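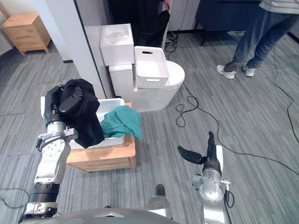

Baran two-arm laundry helper, from Fellby

I run the linen side of a small chain of guest houses, and I've had a Baran with us since August, so Fellby asked if I'd write the words for their page. I said yes as long as I could be blunt!

What you get is two jointed arms on one body, with a two-finger gripper on each. It picks up clothes and towels and moves them in and out of baskets. You set the jobs up on a tablet (the Dreltico software comes with it, and my lot had the hang of it in an afternoon).

It's slow. I'll say that first. Thanakorn Pongsiri, my longest-serving attendant, can clear a basket while the Baran is still making up its mind about a sleeve. But he used to do that all shift, bending and lifting, and now he does the checking and mending, plus the stain work he was always better at than the rest of us. Nobody's hours were cut, and I put that in writing before it arrived. I'd tell any manager to do the same, or you'll have a very quiet tea room.

Things I'd like changed: dark clothes in a dim corner give it bother, and thin stuff sometimes takes two goes. The beep is horrid as well, although you can turn it down (Settings, then Sounds, and it took me weeks to find).

We logged 1459 pieces in our first full month, nearly all of them towels and pillowcases. I wouldn't give it anything with beads on.

Baran, two arms, with tablet and software
Hire: £1515 a month, service visits included
Spare gripper pads: £129 a set
Delivery and set-up: Vendmont, who also do the staff training day

Ask for the trial if you can. Ours was long enough for everyone to have a proper grumble and a go on it.

Page updated Oct 31, 2018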